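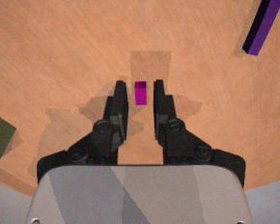

Iltumstead, Sat 3 October

Minutes of the Robotics Club meeting, held in the upstairs study room

1. Apologies and previous minutes

Two apologies were received. The minutes of the last meeting were accepted with one correction: the entry fee for the Dunstan Cup is per team and not per member. The secretary will change the copy on the club page.

2. Simulator work

The simulation group reported on the sorting task for the Dunstan Cup. The wrist view now loads together with the room views. The magenta block is the first target for every trial run, and members should line up both fingers before giving the close command. Last week several people closed early and then logged the run as a grasp. Those runs have been taken out of the log.

The log now holds 108 runs, of which 61 are marked as good. The group wants more runs with the purple piece as target before anyone starts on the written report. It was agreed that runs will be named by target colour and then by the initials of whoever was at the keyboard. Runs with no initials will be deleted at the end of each session.

There was a long discussion about start positions. Some members have been moving the pieces by hand in the scene file to get an easier layout. The meeting agreed that the layout must come from the random placement script, and that a difficult layout is to be tried at least once before it is reset.
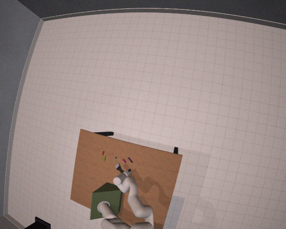

The overhead view was also discussed. It bends the floor grid towards the sides, and the distance script written in the spring takes no account of this. Two members offered to write a correction and test it against the known size of the tabletop. Until that is done, distances are to be read from the simulator's own position values.

The overhead view will stay in the recordings, as the judges ask for one view with the whole table in it.

3. Computers

The two older machines in the study room are too slow to run the simulator with shadows switched on. Members using them may switch shadows off for practice, but runs for the log must be made with shadows on so that all the recordings match. The third machine has been repaired and is back on the bench by the window.

The Harneo licence for the drawing software runs out in February. The club has seven seats and uses four of them. It was agreed to renew for fewer seats if Harneo will allow it, and the secretary will write to ask.

4. Picking up the bars

The gripping group has been trying two ways of approaching the longer pieces. In the first, the hand comes in with the fingers wide open and closes at the middle of the bar. In the second, the fingers are brought partly together before the hand goes down. The first is simpler to program. The second is meant for layouts where two pieces lie near each other, such as the magenta and purple bars, and a wide hand might push the neighbouring one.

The group asked for a decision so that everybody works on the same program.
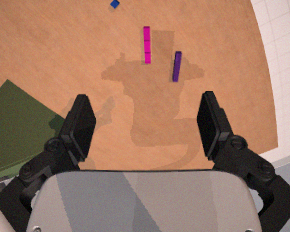

Pluvmont asked whether a decision was needed yet, and said that at last year's cup their own team had kept both methods and let the program choose by the gap between pieces. Their visitors had brought the rule sheet with them, and it does not forbid this. They added that choosing by gap had cost them a good deal of testing time, and that they would start on it sooner if they did it again.

After discussion it was agreed to keep both methods for now. The gripping group will write down the smallest gap at which the wide approach is allowed – the figure is to come from test runs, and will be brought to the next meeting.

The chair thanked the Pluvmont visitors for coming over.

5. Beginners' session

The beginners will start on the same table layout as the main group, with the arm moved by keyboard only. No programming is expected in the first two sessions. The worksheet still refers to the old menu names and needs to be rewritten before it is printed.

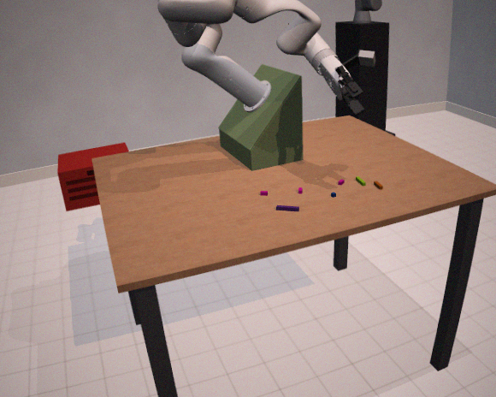 Sorting table in the simulator, with the green block and the coloured pieces.

6. Any other business

A member asked if the club could enter a second team for the Dunstan Cup. This was left until the entry form arrives.

The key to the study room must go back to the front desk after each session. It was taken home again last week.

7. Actions

Secretary: correct the previous minutes, write to Harneo about seats.
Simulation group: more runs with the purple piece, correction for the overhead view.
Gripping group: smallest gap for the wide approach.
Beginners' helpers: rewrite the worksheet.

The meeting closed at noon. The next meeting will be in the same room, with the date to be posted on the club page.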